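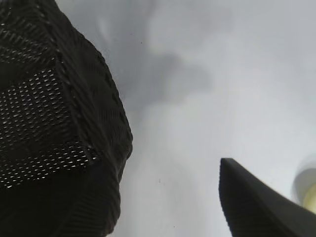 A learning system for grasping needs many examples before it can do anything useful, and in the Vosen workshop these examples are made by hand, one after another. An operator guides the arm towards an object, closes the fingers and lifts, while the small camera at the wrist records what the arm would see by itself. Soft things are the slow part of the work. Black knit with rows of small white dashes, lying on a pale grey surface, is easy for a person to understand, but the dark finger of the gripper has almost the same tone as the cloth, and the system must learn which of the two it is moving.

The project is called Osotine. By August it had 3424 recordings, and 2521 of them were accepted for training. The others were put aside, mostly for a simple reason: the operator waited too long above the object, or changed his mind halfway. Textiles make up 534 of the accepted ones, and the team would like to have many more.

Dikex, the partner who trains the model, first asked only for clean and quick movements. Later it asked for corrections too – a finger that comes in at a wrong angle, goes back a little and tries again. The operators found this difficult, as they had spent months learning to avoid such mistakes. Now they work in short turns, and each turn ends with half an hour of checking the recordings on a screen.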